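22 Mar 2018

Slept badly and got up before it was light. The radiator in the back room was knocking again. I put the kettle on and read through yesterday's pages while I waited, and they were not as bad as I had thought when I went to bed. The part about the mill is too long. The rest can stay.

The translation is now past the middle. Ginette Le Go​ff wrote overnight to ask for a word count, so I gave her one: 1,597 words of the third chapter finished in clean copy, out of 2,397. She will want the remainder before the end of the month and I think she can have it. She also asked again about the title. I still don't have a title. "Nosine" is the name of the village and it means nothing to an English reader, but everything I have tried in its place sounds like a book about somebody's summer in the country. I told her to leave it as Nosine for now.

The trouble this morning was a single verb. Kratochvíl uses it for the way the old woman closes a gate, and then again four pages later for the way she stops talking to her brother. It has to be the same word in English or the second one is lost. "Shut" works for the gate, and "she shut her brother" is not English. "Closed off" is ugly. I had "latched" for an hour and took it out. I wrote both sentences on a card and propped it against the lamp. Then I did the laundry.

Walked to the post office after that. It has been cold for the time of year and there was ice along the north side of the street, gray and pitted, with grit in it. Sent the signed contract back to Peter Matoušek by registered mail. The clerk wanted the form filled in twice because I had put the house number in the wrong box. On the way home I stopped at Hrnčiar for the two soup bowls they had put aside for me. They wrap everything in so much newspaper that it takes longer to unpack than to buy. One of the bowls has a thumb mark in the glaze near the foot. I like it and will use that one.

Back by eleven. Worked until past one without getting up, which I have not managed for a while. The mill section came down by a third. I cut the whole business with the miller's nephew counting sacks and then put half of it back, since the nephew turns up again at the funeral and the reader has to have met him. That is the difficulty with this book. Everybody who walks through a doorway in chapter one has a coat or a cough that comes back in chapter nine, and I can't trim anything without going forward to check.

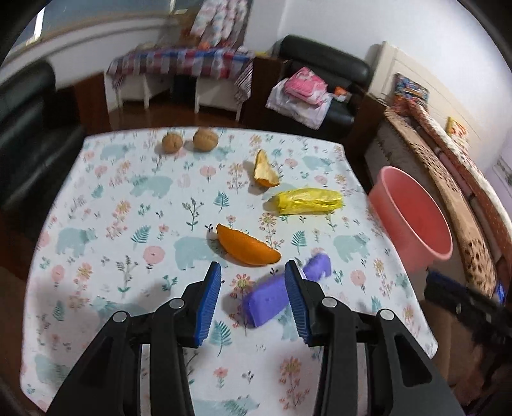 Had bread and cheese and some of the cabbage for lunch, standing up. Then the call with Janka Rusnák, who grew up two valleys over from the real village and has been answering my questions since October. I had a list. She said the word I had down as "shed" is a particular kind of lean-to built against the warm wall of the house, where you would put a sick calf or a drunk uncle. She said nobody under sixty would know it. So the original has a word most of its own readers have to guess at, and I have been giving mine "shed." I don't want to invent something quaint. I might say "the lean-to" the first time and let it be on the warm side of the house, and after that just "the lean-to."

She also set me right about the bread. I had them eating it fresh on the morning of the wedding, and she said the sentence has to mean the day before's, because of how they did the ovens. I went back to the text and she is right, it is there in the ending of the adjective and I had read straight over it. That bothered me for the rest of the afternoon. If I missed that one I have missed others. I should read the first two chapters again against the original, line by line, before anything goes to Ginette.

I asked Janka about the verb too. She laughed and said her grandmother used it for putting the lid on a pot. "Put the lid on" is no good for a gate. She is going to ask her mother.

After the call I wrote to Čestmír Kratochvíl himself, which I try not to do more than once a month. He answers in long careful letters and never answers what was asked. The last time I wanted to know if the dog in chapter two was the same dog as in chapter five, and he sent me a page and a half on his father's dislike of trains. It was a good page and a half. This time I kept it to one question: does the brother hear the gate? He could be indoors or he could be in the yard, and the grammar allows both. In English I have to pick, or write around it, and if I write around it the sentence goes soft.

Tumaini Makori phoned about the reading. The date is fixed but the room isn't. It will be either the library or the upstairs of the café, and she prefers the café because people stay afterward. I prefer the library because I can hear myself. She wants nine minutes from each of us and no introductions longer than the thing being introduced. I said I would read the flood. She said everyone always reads the flood, meaning the people who read from flood books, and asked if there was anything with a joke in it. There is the scene where the priest is sold the wrong pig. I read her the first paragraph over the phone and she laughed at the right place, so I will read the pig.

Timed it after we hung up. Eleven minutes. It will have to lose the bit with the scales. I marked the cuts in pencil on a spare printout and read it again out loud, slower, and it came to just over nine. If I don't look up too much it will do.

Then the landlord's letter, which I had been leaving under the fruit bowl since I got it. Flatent are taking over the management of the building and the rent is to be paid to a different account. There is a form for that as well. They want to know how many rooms I use "for purposes other than residence." I suppose a desk is a purpose other than residence. I put none.
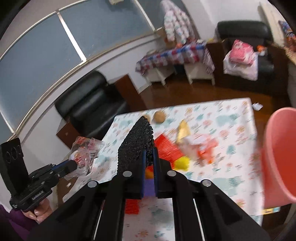
The patterned tablecloth.

I looked something up in the evening that I should have looked up weeks ago. Rastitach, which I had taken for a person's name in the inn scene, is the name of the inn. It is obvious once you see it. They are "at Rastitach" the way you would be at any bar, and I had them all sitting with a man called Rastitach who never says a word. I had even thought it was a fine touch, the silent man at the table. I had written a note in the margin saying how good it was. I fixed it in five places and took out a pronoun in a sixth. The scene is shorter now and a little flatter, and I miss him.

It made me wonder how many silent men there are in books I have read in translation. I thought of a couple of possible ones and went to the shelf for one of them, and ended up reading for half an hour on the floor with my back against the heater, which had stopped knocking by then.

Supper was the rest of the soup, in the new bowl. I let it go too thick and had to thin it with water. The onions want using up, so tomorrow I'll make something with those. Also out of lamp oil, matches and the good pencils. The stationer has changed the brand and the new ones break when you sharpen them. I have two of the old kind left and I am saving them, which is silly, since they are only pencils.

Did another hour at the desk after supper. I never do good work at that time but I can do the dull work, so I went through and made the place names consistent. I had the river spelled two ways. I had the hill as "the Hill" with a capital in the first chapter and as plain "the hill" after that, and I have left the capital off everywhere. The author capitalizes it, but in English it starts to look like a symbol and I don't think it is one. It is only the hill they have. I may be wrong about that. I have put it on the list for Janka.

The list for Janka so far: the hill, the lid, what you would call the man who comes to see about the well, whether a godmother would sit or stand at that point in the christening, and if "blue milk" is skim milk or spoiled milk. I had assumed skim. After the bread I am not assuming anything.

One more try at the verb before bed. "She shut the gate." "She shut the door on her brother." That moves it from a gate to a door, and it adds a thing that isn't there. But the word is the same and it sounds like something a person would say. It could also be turned around, so that the gate is the odd one and the brother is plain. "She was done with the gate." "She was done with her brother." I wrote that on the back of the card. It is too clever by half on the first line and exactly right on the second. I will see how it looks in the morning.

Windows checked. Wrote this at the desk with my coat on. Tomorrow: the first ten pages against the original, onions, the bank about the new account, and ring Tumaini back about the room if she hasn't rung me.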